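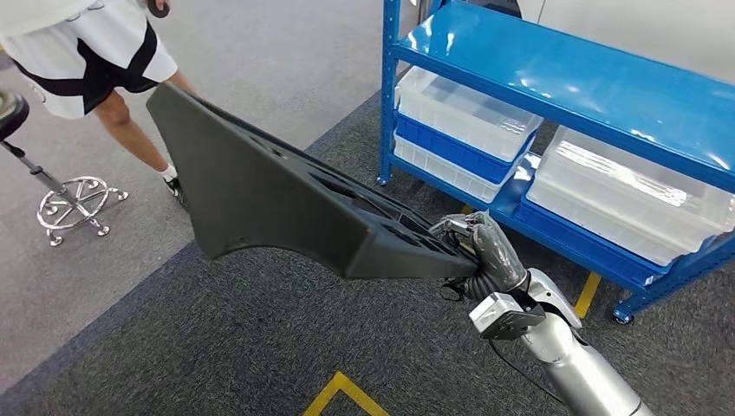

Talk for the salon owners' evening, 9th January. Subject: scalp care between color appointments. Start with the consultation, before any product comes out. Most clients who complain of itching after color have an irritated scalp before they sit down, and we find out too late. Ask them while they are still standing and part the hair once they are seated. A rolling stool like this one, with a round padded black seat and a ring foot rest, lets you sit at the level of the crown and look properly, with both feet supported. Look at the hairline, behind the ears and at the nape. Write down what you find.

Pause. Ask for a show of hands: who keeps a scalp note on the client card? Wait for the hands to go down before moving on.

What to look for. Dry flakes are small and white and fall off easily. Oily flakes are yellowish and stick to the skin. The two get mixed up all the time, and the client is then sold the wrong shampoo. If you see broken skin, weeping or a rash with a clear border, do not color. Send the client to a doctor and rebook. Say it kindly and say it quietly - the person in the next chair does not need to hear it.

Our own numbers. At Wultosier we went through 466 client cards last winter. Of the first 100, only 5 had anything written about the scalp. The rest had shade, developer strength and timing, all neatly done. I was not proud of that. We changed the card the same week and put the scalp line at the top, above the shade.

Washing advice. Clients ask how often they should wash colored hair. There is no single answer. Fine hair with an oily scalp may need washing every day, and that is fine if the shampoo is mild. Thick or curly hair can often go much longer. Tell them lukewarm water. Tell them to put shampoo on the scalp and conditioner on the lengths. Many people do it the other way around and then wonder why the roots are flat and the ends are rough.

Show the two bottles here. Gazi is the one we use at the basin for dry scalps. Stitel is for oily scalps. Pass both around so people can smell them, and collect them before the break. I am not selling either tonight. Use whatever your supplier carries, as long as you have read the label and know who it is for.

Patch test. Go slowly on this part. Follow the instructions that come with your color line, every time, including for regulars. A client can react to a shade she has worn for years. If someone says she had a reaction to a black henna tattoo, stop there and do not apply color. Keep the test record with the card. Keep it even if the client moves to another stylist in the salon.

Before the color goes on. No scrubbing at the basin on the day. No scalp scrub for two days before, and put that in the reminder message. At Grurkavus, where I trained, we combed every client hard before sectioning, and I think now that a good part of the stinging came from that. Use a wide comb and start at the ends.

After the color. Rinse until the water is clear, then rinse the hairline again. Check behind the ears. Dry on medium heat with the nozzle moving. If the client reports burning at any point, rinse straight away and do not wait for the timer.

If time is short, skip the next part and go to questions.

Scalp treatments as an add-on. Keep it simple. Offer it at the time of booking, with the price stated. Do not offer it when the client is already at the basin with wet hair and cannot easily say no. We lost a few people that way.

Questions. The usual one is about dandruff shampoo and fading. Some of them do fade color faster. Suggest using it only as often as the label says and a color shampoo for the other washes. Blank cards are on the table by the door, take as many as you need.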